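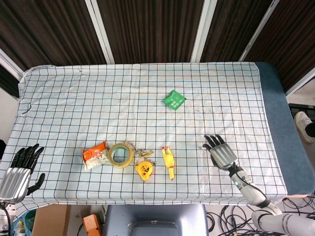 Every spring I get asked whether it's time to buy a machine that tidies up, and every spring I say to try it on the junk drawer first. Forget folding shirts. A junk drawer is the hardest easy job in the house, and you can set up a fair test on any table. You want things that have no business being together: a crumpled snack packet, a roll of packing tape, a tape measure tangled up with its keychain, a rubber chicken. My own kids could clear that lot in under a minute, with complaints. A two-armed machine with very nice fingers may need the rest of the afternoon.

What follows is the test I use at Bonsu, where we look at these things for small shops that would like somebody else to do the putting away.

What you need

A table you can walk around. A plain or lightly patterned cloth. A bin, a tray and a drawer. Household odds and ends, no two alike. A stopwatch, and a chair for yourself.

Step 1. Lay the things out in a loose row with a hand's width between them. Put one off by itself toward the back. Machines that look brilliant up close sometimes lose interest in anything they have to reach for.

Step 2. Say the job in one plain sentence, such as "trash in the bin, tools in the drawer, everything else on the tray." If the seller wants to reword it for you, write down how many times.

Step 3. Start the watch and sit on your hands. Straightening the wrapper a little counts as helping. So does coughing meaningfully.

Step 4. Score each item 3 for the right place, 1 for the wrong place, and nothing for the floor.

Step 5. Push everything closer together and go again. Do 9 runs. The first one is usually the one in the sales video.
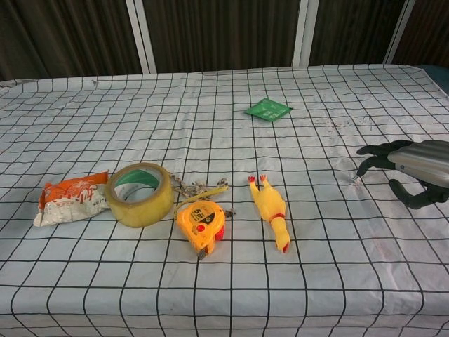 Fiifi Ametepe thinks I'm too hard on them. A shop doesn't need a genius, he wrote after the last version of this page, it needs something that will put tape back on the shelf at two in the morning without being asked twice, and slow is fine when everyone has gone home. He has a point about slow. I'd still like to know what it does with the tape when the shelf is full.

Reading your scores

Flat packets are where points go to die. A thin thing lying on cloth gives fingers very little to get hold of, and a hard pinch can bring the cloth along too. Anything with a chain or strap is next worst, as it may drag the neighbors with it. Soft toys are kinder and forgive a bad grip.

If it sorts well but takes all night, look at night work. If it's quick and sloppy, you may already employ someone like that.

Run it again after any software update, and keep the old score sheets.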